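Stostach: household tidying notes, bottles subset

README, May 2024

Stostach is a collection of written and pictured notes on clearing up after people who believe the floor is a shelf. This part covers empty drink bottles. It holds 354 entries out of 3378 in the full set. Labels are kept in their original language, and Melina Psarras has promised translations, a promise dating from March.

Each entry lists what was on the floor, where the bin stood and whether the bottles still had their caps. Crushed and uncrushed bottles share one category — we tried splitting them, and Bence Fodor and Marina Manolakis are still discussing what counts as a dent.

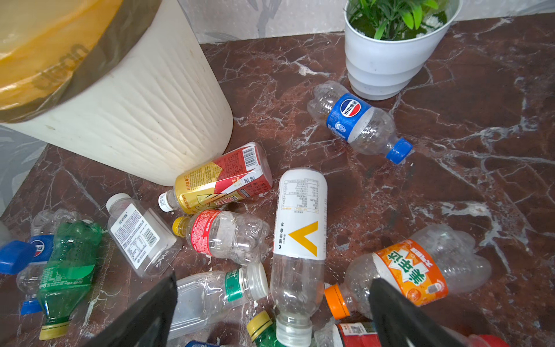 Should caps be left on or taken off?

Leave them on. A loose cap is entered as a separate item, and the person who unscrewed it gets to do the typing.

Bin liners are recorded by colour only. Potted plants go under "decor", real or artificial, after an argument that took 2 meetings and improved neither side.

Known problems: entries from the Vendton flat use "bin" and "basket" as if they were the same thing. Folder 7 has two spellings of "marble".

Corrections to Nafula Athumani, please, one per message.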